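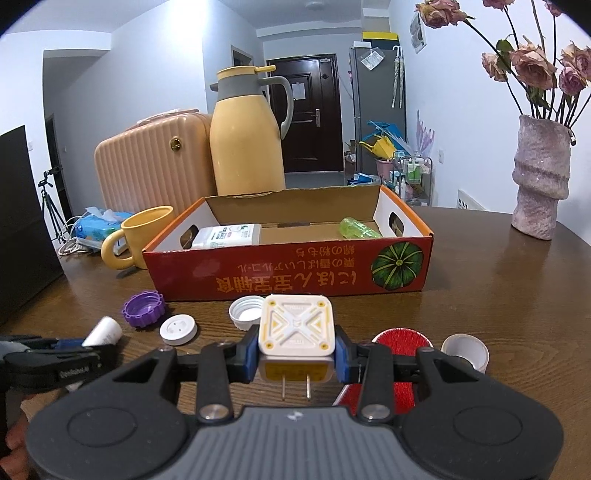

Vorby says it will have a robot that can tidy a kitchen table ready for paying customers by next July, and it is betting that ordinary clutter will get it there. The company has 40 people recording themselves at home with hand-held grippers, picking things up and putting them in boxes. A typical table holds a shallow cardboard box, a roll of tape, a few loose caps and a small power adapter, which has to be pinched between two blue pads while its thin metal prongs point down toward the gripper. Each pickup becomes an example for the software to copy.

The firm announced on October 6, 2020 that it had gathered 116 hours of this material. It did not say how many of those hours were usable, or how many different homes they came from.

"We want the mess," said Naima Fawzy, who runs the recording program. "A clean lab table teaches you about clean lab tables."

Fair enough, but a person is still steering every one of those grippers, and people are good at this. Jaanus Adomaitis, who worked on a similar effort at Memon before it was shelved, said his team spent two years collecting and ended up with a system that did well on the objects it had seen and poorly on its neighbours' mugs. "More hours was always the answer," he said. "At some point you'd like to see a different one."

Vorby has not shown its robot working without help. Asked for a demonstration, the company said one was planned and declined to give a date.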